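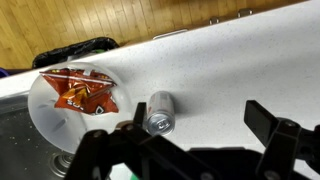
I've been building a kitchen robot for the better part of a year now, and I've come to a firm opinion: people who want one of these at home should start with the dirty dishes and leave the cooking alone. Everybody asks me when it'll make dinner. I couldn't care less about dinner! I like making dinner. What I don't like is the counter afterwards, with the cans and the crinkly bags and the bowl somebody left half over the sink.

The trouble is that clearing up gets treated as the easy job, the one you do before the real work starts. At the Fehr workshop, where I have a bench on Saturdays, there are 3 of us building arms, and the other two went straight for stirring and pouring. Fair enough, it looks great on video. But a pot stays put. A chip bag is a different shape every time you put it down, and an empty can rolls off the moment you bump it — I lost most of December to cans.

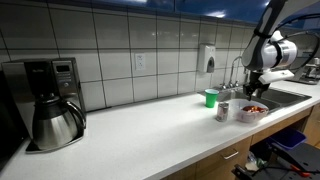 My other gripe is with tidy test setups. The Flusport kit I learned on came with foam blocks in nice bright colours, and I got 100 clean pickups in a row and thought I was a genius. Then I put out ordinary rubbish and got 30. Same arm, same code (I call it Iltidel, don't ask). So now I test on whatever's been left lying about, in whatever light there is, and I reckon every home builder should do the same from week one. You'll feel worse about your robot, but you'll know where you stand.

And please, let it be slow. I set mine to 60 per cent speed and I've left it there. Who's in a hurry? I'm off having a cup of tea. If it takes half the evening to get one bowl over to the sink, that's still half an evening I didn't spend standing there doing it.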